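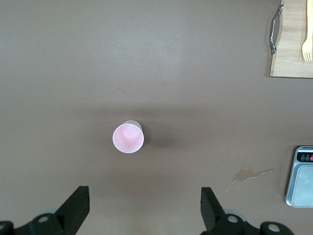 Wrist camera view, fingers open, pink paper cup upright on the table.

Zidano Hand-Teach Kit

Show the arm a job by hand, or drive it from across the room. Same kit does both, same recording format at the end.

Hand guiding – squeeze the grip ring, joints go slack, move the arm through the task. Let go and it holds where it is. Remote – plug in the Rinine handset, press to take over, fingers follow the trigger.

Every run is saved with wrist video, joint positions and finger opening. Bad run? Double tap and its gone, start again.

Good first jobs: paper cups, forks, anything light on a flat table. Most of our customers get 40 decent runs of a simple pick before lunch.

What's in the box
Wrist camera and bracket
Two black fingers, spare screws
Rinine handset, 7 m cable
Grip ring
Memon recorder, holds some 500 runs

Fits Branus arms only. Older Branus wrists need the adapter plate, sold seperately. Payload in hand-guide mode is lower than normal, see the manual before you hang anything heavy off it.

£748 ex VAT. In stock, next batch December.

Spare fingers sold in pairs – please quote your arm's serial number when ordering.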